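How to Sort a Play Kitchen Without Losing a Whole Evening

Every play kitchen starts out as a tasteful little set of dishes and ends up as a heap. Mine passed the point of no return in January, when I went looking for one cup and came up with a fistful of felt lettuce. What follows is the method I settled on after trying several worse ones.

You need a clear table, a dishpan, dish soap, an old toothbrush, two towels and two bins. Children are optional. They will slow you down, but they know which carrot is the important carrot.

1. Get everything onto the table

Dump the lot. Do not sort from the toy box, one piece at a time, holding each item up and thinking about it. I did that once and was still sitting on the rug at bedtime with a plastic pork chop in my hand.

2. Put the big pieces down first

Plates, colanders, bowls and mugs go out with some space between them. Real dishes that have wandered over from the grown-up kitchen go back where they came from. My sister-in-law Maricel had been missing a measuring cup since she stayed with us, and you can guess the rest.

3. Deal with the food

Put the small food inside the dishes while you work — round things roll, and they roll toward the vent. Anything cracked, chewed through or sharp goes in the trash. Anything that is half of something gets until the end of the session for its other half to turn up. After that it goes too, preferably while the owner is in another room.

4. Check the bottles

Squeeze every bottle over the sink before you do anything else with it. Some take on water in the bath and keep it for a very long time. If what comes out has specks in it, throw the bottle away and wash your hands. 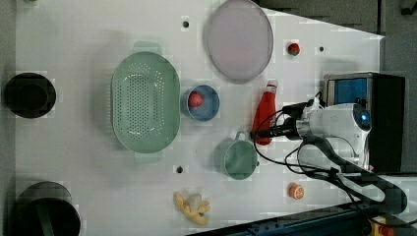 Dishes and food out on the table: mint-green colander and mug, red squeeze bottle, banana bunch, strawberry, orange slice.

5. Wash

Warm water, a squirt of soap, 10 minutes in the dishpan. Use the toothbrush on handles, rims and any colander holes, where old modeling dough goes to retire. Keep wood and felt out of the water and wipe them with a damp cloth instead. Dry everything on the towels overnight.

6. Put it away in two bins

One for dishes, one for food. I have tried more. I once had a bin for fruit, a bin for vegetables and a bin for breakfast, and the system lasted until breakfast. Leave the lids off, too, unless you enjoy being called in to open them.

If the bins won't hold it all, box up the overflow and swap it in after a couple of months. A forgotten strawberry gets a warmer welcome than a new one, and it costs less.

Last updated 27 October 2024

Contact: Nia Pritchard | © Tesstead Home Notes | Back to top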